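Ridges or no ridges: three sets of finger pads on the hand-held grippers

Wednesday, June 6, 2018
by Dana Rimkutė

Last updated: August 2018

So the pads came on Monday and I have done very little else with my evenings. If you read the last post you'll remember me whining about the smooth ones, how they'd close on a sock and then let it slither out the minute I lifted. A couple of you wrote in to say "just squeeze harder," and I did, and all that happened was that my hand got tired and the sock still slithered out (slightly flatter).

I have three kinds to compare now. The smooth gray Jokach ones I'd been using since the winter, a set of foam-faced ones from Cindale, and the ridged blue pads, which are the ones I was really waiting for. Same gripper bodies for all of them, same linkages, same hand squeezing. I swapped only the pads. The Jokach ones slide on with a little tab that I've already broken on one side, the Cindale ones stick on, and the blue ones go on with a screw that's so short I keep dropping it in the carpet.

The plan was simple enough. I wanted to pick things up off my desk the way I want the arm to pick things up later, with me being the arm for now. I squeeze, I lift, I carry it over, I let go. If I can't do it with my own wrist and both my eyes, there's no way I'm going to get a motor to do it, and I'd rather find that out before I spend money on the motor.

I did each object eight times per pad. I picked eight because my patience runs out at nine.

Hard stuff first, and it's a little boring. A coffee mug by the handle: everything works. A roll of tape: everything works, although the foam ones squish so much that the roll tilts on its way up, and when I put it down it lands on its edge and rolls off toward the back of the desk. A deck of cards in its box was fine on the smooth pads and fine on the ridged ones. The foam held on so well that I had to shake it loose, and I can see that being a real pain when the whole point is to put the thing down in a particular spot.

Then a can of beans, which was the heavy one. I put it on the kitchen scale and it came to 700 grams, a bigger can than I thought I'd bought. The smooth pads lost it four times out of eight. It doesn't fall all at once, it sort of rotates, the bottom swings out and you feel the weight go sideways in your wrist and you know it's gone. The foam did better than I expected and the blue ones held it every time as long as I grabbed it above the middle. Below the middle, forget it.

After that I got to cloth, and cloth is where I've been stuck for months. I've tried lifting it off a bare table, off a towel, out of a bowl, and finally out of a shallow box, and the box is my favorite so far. The low sides stop the fabric from skating away when you come in from the side, but they're not so high that the gripper body bumps into them.
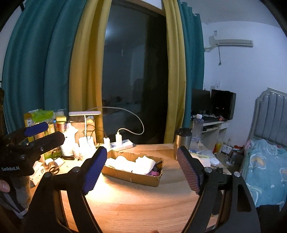
Dana Rimkutė

Coming in with the pads wide open is the part I had wrong the whole time. I used to go in half closed, the way you'd reach for something with your thumb and finger already close together, and with cloth you just push a lump of it ahead of you. Now I open all the way, get down on both sides of a bunched-up bit, and only then squeeze. It makes a much bigger difference than I'd have guessed! The bunched part matters too. If the cloth is lying flat there's nothing to get hold of, and I don't care what pads you've got on.

White fabric with the smooth Jokach pads: three good lifts out of eight. The foam: five, but two of those I'm counting kindly, as they dragged a corner the whole way and I was holding my breath. The ridged ones: eight. I went back and did a second round because I didn't believe it and got seven, and the one I lost was me talking on the phone at the same time, so make of that what you will.

What I think is going on is that the cloth gets pushed down into the grooves a little and then it can't slide along the pad, at least across the ribs. Along the ribs is another matter. I twisted the gripper so the pull ran the same way as the grooves and it let go a lot sooner. I haven't counted that properly yet and I want to, because on the arm I won't always get to choose which way the load pulls. If anybody has tried pads with a crosshatch pattern instead of straight ribs, please tell me how it went. I've got half a drawing of some.

Things I don't like about the blue ones: they pick up lint like crazy. After an evening of fabric I was cleaning them with an old toothbrush. They're also not great on thin flat things. I tried a single sheet of paper for fun and it came up with a set of little creases pressed into it, which I suppose is fine for paper, but I wouldn't want to do it to a photo print. The smooth pads are still better at paper and I'm going to keep them in the drawer for that, broken tab and all.

The foam ones I'm not sure about. They're lovely to use, very quiet, very forgiving if you come in crooked. But the face was already starting to peel at one corner after a few evenings, and I can't tell if I stuck it down badly or if that's just how it's going to be. Cindale sells the replacement faces separately and they aren't expensive, so maybe that's how you're meant to use them. I'd happily put them on something that only ever handles light stuff.

A word about two hands, as I've had questions. Yes, I use a pair of grippers, one in each hand, and yes it feels ridiculous for the first ten minutes. Holding something with the left one while the right one does the work is so much closer to how I'd do it bare-handed that I've stopped trying to do cloth with only one. My first attempt at a fold (corner to corner, nothing fancy) took me so long that my tea went cold, and the result looked like a samosa. It's getting better. Last night's was more of a lopsided envelope.

The thing I'd tell anybody starting out is to put different pads on the left and the right and see what happens. I haven't done it methodically, but foam on the holding hand and ridges on the moving hand felt really nice for the fold. The holding hand doesn't need to bite, it only needs to stay put.

Lighting was the other surprise. I've been working at the desk with just the lamp on, and white cloth under a lamp is so bright that I can't judge where the folds are. I caught myself going by feel half the time. The camera is going to have an even harder job of it than my eyes do, so I'm going to try the same box with the lamp moved back and see if I get more shadow in the creases. A darker cloth would also do it, but I'd like to fix the light and not just dodge the problem.

Next up is the Trukby controller. It's still in its bag. I need to work out if its squeeze setting goes as soft as my hand does on a light grab, because if it can't, the foam pads suddenly get a lot more interesting again. I also want to run the beans can with ridges on one side and smooth on the other.

Update, August: I did the along-the-grooves test in the end. Same cloth, same box, eight tries with the pull running along the ribs, and I got four. So if you're mounting these on an arm, have a think about which way the weight is going to hang before you tighten the screws. The crosshatch drawing is finished but I haven't made them yet.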